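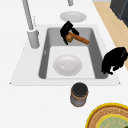 Flaria sink cell kit - review after 11 weeks

Score: 4 out of 5
Reviewed by Vlastimil Urban

Bought the Flaria kit in October to stop building kitchen scenes by hand. You get the simulated sink and counter, a loose set of dishes and tools, a gripper mount file and a pile of tuning presets. I run it with a two-finger black gripper model and one job: pick up the scrub brush, get it down to the bowl in the basin, scrub, put it back. Notes below are mostly about setup and upkeep.

Setup

Install was quick. Took one evening, and most of that was the mount file. Flaria ships it with the wrist frame turned 30 degrees and the manual mentions this on page 6 in small type. Fix that first. I didn't, and wasted two hours on grasp offsets that were fine all along.

Next the faucet. Tall thing, long arched spout, base just left of the basin. Looks great, gets in the way of everything. The default collision shape is one fat box around the whole arch so the planner thinks half the sink is blocked. Split it in two - base and spout - and paths go back to normal. Ten minute job.

Basin walls are deep. Bring the gripper in from the back, high, then down. Coming in flat over the front rim never worked for me, there's a jar on the counter there and the forearm clips it.

The brush grasp

This is where the kit earns its money. Wooden handle, bristle head at the other end, and the weight feels right when the arm swings. I clamp near the head and let the handle stick out at a diagonal. Preset wants you mid-handle. Don't, it twists as soon as the bristles touch the bowl. Closer to the head is much steadyer.

Finger friction out of the box is too low. Raised it one notch. Raise it two and the brush sticks to the fingers on release, so leave it at one.

The bowl

Shallow, white, on a nearly white basin floor. My segmentation lost it constantly till I turned down the overhead light. Would have liked a color option. The one I used before, the Nikberg pack, had colored bowls and no trouble there - but the Nikberg basin was a plain box and the brush was a stick, so.

Upkeep

Every 2000 runs I wipe the contact cache and reload the gripper from the clean file. Skip it and the left finger starts to drift, you see it as a tiny gap on close. Also re-zero the wrist after any update. The last update reset my mount file without asking, keep a copy somewhere.

Support is by email. Answer in a day, polite, knew the product.

Good: sink geometry, brush, support
Bad: faucet collision box, mount file, low contrast bowl, manual needs an editor

Would buy again. If they fix the faucet its a 5. Trying the Lo Presti fingertip add-on next, will update this when its been in for a few weeks.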